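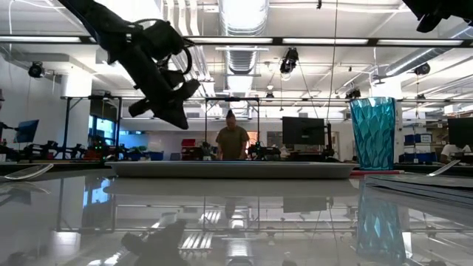
Several Vundley members wrote in after the August issue to ask whether the plastic cups are coming back for good, and one of them put it more bluntly: she had carried a drink from the servery to the far tables every week for years, never dropped a glass, and didn't see why she should start drinking from plastic now.

Fair enough. The short answer is that the glasses are staying for sit-down meals. The plastic cups are for the drinks trays, the courtyard and anything involving kids. If you would like a glass at morning tea, ask at the servery and you will get one.

The reason for the change is breakage. We replaced 14 glasses between the start of the year and the end of July, and most of those went on the path between the servery and the courtyard door. Sweeping up is one thing, but the glass gets into the gravel and we have had to close that door twice while it was raked out.

We tried a few styles before settling. The smooth-sided ones were cheap and slippery, and they stuck together when stacked. The cups with a diamond pattern on the outside, like the teal one, were the ones people picked up first and complained about least. They are tall, a bit wider at the top, and you can get a decent amount of cordial into one without filling it to the brim. The Rasora catalogue has something close in a few other colours, but we would sooner keep to teal so that stray cups are easy to spot when they end up in the wrong cupboard.

Trays have been the other half of the job. The old ones had no lip at all.

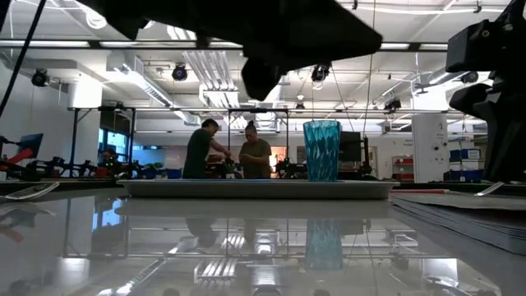

A raised edge makes a big difference when you are turning a corner, and it keeps a small spill on the tray and off the carpet. Please don't load more than 8 cups on one, even if there is room. Carry it with both hands and get someone else to hold the door.

A few notes for anyone on the kitchen roster:

Wash the cups by hand in warm water. The grooves in the pattern hold on to milk and juice, so use the soft brush hanging beside the sink and leave the green scourer for the pots.

Dry them upside down on a rack before they go away. Cups put away damp smell musty by the next time they are wanted.

Stack no more than 3 high in the cupboard.

Trays go on their sides in the slot next to the urn, the oval ones at the back.

The cups and trays are coming out of the kitchen budget, which stood at $1,094 at the end of July. The Ukivus room will keep its own set of mugs, and the Fikre room has asked for a tray of its own, so that will be ordered with the next lot of tea towels. If you have any of our old trays at home, please drop them back to the servery before morning tea.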